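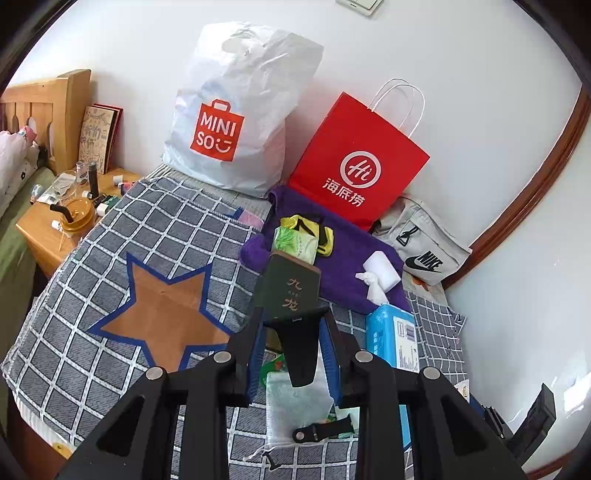
Dunham moves bed linen range to single wash standard

Dunham, the household textiles supplier, has moved its full range of printed and plain bed linen to a single wash and shrinkage standard. The change applies to all flat sheets, fitted sheets, pillowcases and duvet covers leaving the Brestine finishing works from June.

Until now the range was made to 3 separate specifications, depending on where the cloth was woven and which print line it went through. A flat sheet and a pillowcase sold under the same pattern name could carry different care labels. Retail customers had asked for one label per pattern.

Under the new standard, cloth is washed and tumble dried before cutting, then measured again after further cycles at 40 degrees. Permitted shrinkage is 3 per cent in length and 2 per cent in width. Cloth outside these limits is returned to finishing and does not go forward to the cutting room. Fitted sheets are cut with an added allowance at the corners so that the stated mattress depth still holds after washing.

Printed designs are tested for colour loss on the same samples. Dark grounds and outlined motifs are checked against an unwashed strip from the same roll, under daylight lamps. Grid and check patterns are also measured for skew, as a small twist in the cloth shows more clearly on a straight line than on a floral or plain sheet.

Vasiliki Katsaros, head of product testing at Dunham, said: "The old specifications were written at different times for different looms. Each of them worked, but they could not be compared. Buyers can now read one sheet of figures for the whole range, and our own staff have one set of limits to check against."

The standard was drawn up with Panagiotou, which supplies the greater part of Dunham's cotton cloth, and was trialled on 3000 metres of printed fabric before being adopted. The trial led to one change in the finishing process: drying tension was lowered on the wider rolls, where shrinkage across the width had been uneven.

Product codes and pack sizes are unchanged. Stock already held by retailers carries the earlier labels and may be sold as normal. New packs can be identified by the letter V after the batch number, which refers to Vekholm, the internal name of the project.

Trade customers may request the test sheet for any pattern by quoting its product code and batch number to their account manager.

Notes to editors

Dunham was founded in 1847 and supplies bed linen, towels and table linen to independent shops and department stores. Cutting, sewing and packing are carried out at Brestine.

Fabric swatches and care label artwork are available from the Dunham press office on request.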